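Where Did the Time Go? Waiting at the Gruvside Bus Interchange

Student project report, Human Geography, second year
Munther Mansour

1. Why buses

The original plan for this project was to study how a town's high street changes when a large supermarket opens nearby. The supermarket did not open. It was due in the spring, then in June, and at the time of writing it is a fence with a picture of a supermarket on it. My supervisor suggested that I look at something already in existence, and the 19 bus, which exists some of the time, was the nearest thing to hand.

The 19 runs from Hekberg, at the top of the valley, down through Vetness and into Gruvside, where it stops at an interchange built to replace three separate stops. The interchange was meant to make changing buses easier. It has a roof, a row of tilted metal ledges that the plans call seats, and a board that shows when the next bus is due. My question was a simple one: how long do people think they wait there, how long do they really wait, and does the board make any difference?

2. What other people have found

There is a good deal of writing on waiting, most of it by people who seem to have spent a lot of time in airports. The main finding, repeated in nearly everything I read, is that waiting feels longer than it is, and that it feels longer still when you don't know when it will end. A board with times on it ought to help. Several of the older studies were done before such boards were common, so they had to imagine one. The newer ones take for granted that the board is right, an assumption I was able to test within minutes of arriving.

3. Method

I gave out a short paper survey at the interchange over the course of the term, mostly in the morning and late afternoon. It asked how long the person had been waiting, whether they had looked at the board, which bus they wanted, and how they felt about it on a scale of one to five. There was a box at the bottom for other comments. I regret the box.

I also stood at the end of the shelter and noted when people arrived and when their bus left. In total I logged 1,361 waits. Of those people, 852 also filled in a form well enough to be used. The rest declined, or their bus came, or they filled in the form with great care and then took it with them to Hekberg.

Matching forms to waits was done with a number in the corner of each form, which I wrote in my notebook next to a few words about the person. "Red scarf" works well on a Wednesday in October and very badly in the cold snap that follows, when the whole valley seems to own one. Where I could not be sure of a match, I left the form out of the comparison.

4. Results

People overestimated their waits, as expected. The typical person who had waited ten minutes wrote down fourteen. Those who had looked at the board were closer to the truth than those who hadn't, but they were also crosser. I had not planned for this. The mean mood score among board-lookers was lower at every length of wait except the very shortest.

The comments help to explain it. The board counts down in minutes, and when a bus is held up at Vetness it stops counting and stays where it is. One man wrote that he had been three minutes from his bus for 30 minutes. Another wrote only "It goes UP", underlined twice. Passengers without the board had a vague grievance, and passengers with it had evidence.

The exception was the Antal estate service, which is run with small buses and turns up more or less when it says. Its passengers were cheerful, guessed their waits well, and in many cases had brought a book. I would have liked more of them, but there are only so many people on the Antal estate and I believe I met most of them twice.

5. Problems and limits

The sample is tilted towards people who do not mind being spoken to at a bus stop. Schoolchildren were left out on ethical grounds, which removes the group that knows most about the 19. I never worked evenings, when the service thins out and the waits must be worse.
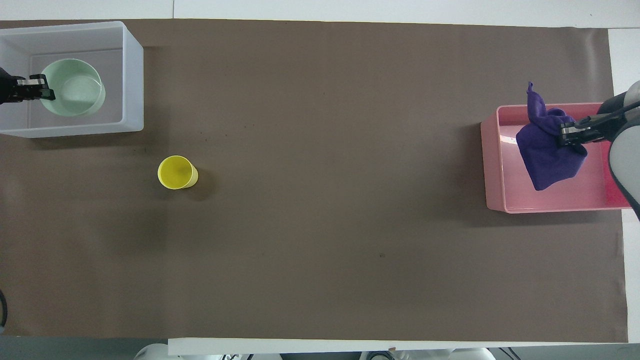 Mood is also hard to measure with one question, and the scale from one to five asks people to turn a morning into a number. If I did this again I would try a sorting task, with passengers dropping a token into a pot to show how the wait had felt, and I would keep the kit very plain: something like a round pale green tub standing in a see-through whitish plastic bin, open at the top, with a sheet of dark brown paper under it so that pale tokens show up if they miss. No pen, no clipboard and, above all, no box for other comments. It would be quicker to do with gloves on, and it would get an answer from people who see their bus coming and can spare only a second.

There is also the matter of me. A person standing at the end of a shelter writing things down changes the mood of the shelter. Two people asked if I was from the bus company and one told me a great deal about a missed hospital appointment before I could say that I wasn't. Her score was a one. I have kept it in.

6. What might be done

The cheapest change would be for the board to admit when it has lost track of a bus. Many of the comments asked for this in one form or another, some of them politely. A line saying "held at Vetness" would do. The second would be to replace the tilted ledges with seats that can be sat on, though this came up so often that it probably deserves a project of its own.

I sent a one-page summary to the operator and have had an automatic reply saying that they aim to respond within ten working days. I am on day fourteen, though by my own findings it may only feel like that.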